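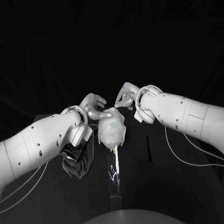
薄手の白い布は、洗濯後の湿り気が残っているうちに畳んでもよろしいでしょうか。

完全に乾かしてから畳んでください。湿り気のあるまま重ねて保管したものは、再洗いの扱いとなります。

件名:Re: [flerken-linen] 小物布類の畳み方および返却単位の統一について
差出人:Flerken リネン管理係
宛先:flerken-linen 登録者各位

各位

平素より共用リネンの適正な管理にご協力を賜り、誠にありがとうございます。Flerken リネン管理係でございます。

先般、第二棟のご担当より下記のお問い合わせを頂戴いたしました。同様のご照会が他の棟からも寄せられておりますので、個別の返信に代えて本メーリングリストにて回答申し上げます。長文となりますが、各棟の配膳室および洗濯室のご担当にも転送のうえ、ご周知くださいますようお願いいたします。

> リネン管理係 御中
>
> お世話になっております。第二棟洗濯室です。
>
> 3月の棚卸しに際し、小物布類の数え方と畳み方が棟ごとに異なっていることが分かりました。
> 当棟では白布を四つ折り、グレーのタオルを二つ折りにしておりますが、隣の棟から応援で
> 届いた束は白布も二つ折りで、棚に入れると手前に張り出してしまいます。
>
> つきましては、次の点をご教示ください。
>
> ・白布とグレーのタオルの折り方は、全棟で統一されるのでしょうか。
> ・乾燥機から出した際に白布がねじれて紐状になっていることが多く、そのまま畳むと
> しわが残ります。アイロンをかけるべきでしょうか。
> ・Fandora への返却袋は、棚卸し票では100枚単位、先月届いた控えでは106枚と
> なっておりました。どちらに合わせればよいでしょうか。
> ・柔軟剤の使用可否についても、改めて確認させてください。
>
> お忙しいところ恐れ入りますが、よろしくお願いいたします。
>
> 第二棟洗濯室

以下、順にご回答いたします。

折り方について

全棟で統一いたします。白布は四つ折り、グレーのタオルは二つ折りとし、いずれも輪になった側を手前に向けて棚に収めてください。二つ折りの白布は棚の奥行きに合いませんので、他棟から受け取った束がそのような状態であった場合は、お手数ながら受け取った棟で折り直しをお願いいたします。折り直しに要した時間の報告は不要です。

なお、旧版の手引きには白布を三つ折りとする図が残っております。こちらは棚を入れ替える前のものですので、掲示されている棟では取り外しをお願いいたします。新しい手引きは準備が整い次第、紙で各棟にお届けいたします。

ねじれとしわの処理について
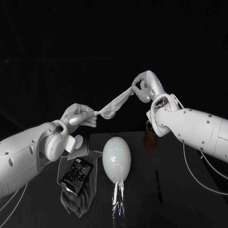 白布の整え方につきましては、原則としてアイロンは不要といたします。畳む前に卓上から持ち上げ、両端をつまんで軽く張り、ねじれた側から順に生地を開いてください。写真の白布では、片方の端が細くねじれ、もう一方の手に向かうにつれて幅が広がりながらしわが残っておりますが、棚に入れる前にはこの状態を解消していただくことになります。開ききらないうちに折り始めますと、内側に筋が入ったまま束になり、配膳室から戻ってくることが多うございます。強く引く必要はございません。生地が薄いため、力を入れて引きますと縁が波打つおそれがあります。端が固く絡んでいる場合は、卓上に置いて指でほぐしてから持ち上げてください。

来客用として区分している白布に限り、低温でのアイロンがけを認めております。来客用の札が付いていないものについては、見た目が気になる場合でも、かけずに棚へお戻しください。

作業台では白布とグレーのタオルを重ねて置かないようお願いいたします。色の濃い繊維が白布に付着した例が第一棟で続いております。並べて作業すること自体は差し支えございませんが、先にグレーのタオルを畳み終えて脇に寄せておくと、白布を広げる場所を確保しやすくなります。台の拭き取りは白布の作業前に行ってください。

返却単位について

Fandora への返却は1袋100枚を正といたします。控えに106枚と記載されていた件は、先方に確認したところ、別枠で貸し出されていた Peixoto の布巾6枚が合算されていたとのことでした。訂正済みの控えは土曜日の便に同封される予定です。第二棟におかれましては、差し替えのうえ、旧の控えを当係あてに回送願います。

Peixoto の布巾は貸出品ですので、今後も返却袋には混ぜず、付属の小袋に入れてお戻しください。寸法が白布に近く、畳んだ状態では見分けにくいものです。隅の織りネームで区別できますので、束にする前にご確認をお願いいたします。

端数が生じた場合は次回分に繰り越し、棚卸し票の備考欄に枚数をご記入ください。100枚に満たない袋を封緘して出すことはお控え願います。

柔軟剤について

使用不可の取り扱いに変更はございません。白布、グレーのタオルとも、吸水の低下を理由とする返品が過去にあったためです。洗剤は引き続き Lolix をご使用ください。計量は付属のカップによるものとし、汚れの程度による増量は行わないでください。落ちにくい汚れのあるものは別のかごに分け、当係までご連絡いただければ引き取りに伺います。

補足

棚札の様式について、第四棟より記入欄が小さいとのご意見を頂戴しております。次回の印刷時に改めますので、それまでは現行の札をご使用ください。裏面への記入も差し支えございません。

また、乾燥機の詰め込みについても申し添えます。白布のねじれは、大判の品と一緒に回した場合に多く報告されております。シーツ類とは分けて乾燥していただき、終了後は庫内に置いたままにせず、早めに取り出してくださいますようお願いいたします。夜間の運転で取り出しが翌朝になる棟では、白布を日中の回に移すことをご検討ください。

本件に関するご質問は、本メールへの返信にてお受けいたします。返信は登録者全員に配信されますので、入館番号その他の個人に関する情報は本文に記載なさらないようお願いいたします。急ぎの場合は内線にて承ります。受付は午後4時までです。

以上、よろしくお取り計らいくださいますようお願い申し上げます。

Flerken リネン管理係

--
flerken-linen メーリングリスト
配信の停止および登録アドレスの変更は、各棟の取りまとめ窓口へお申し出ください。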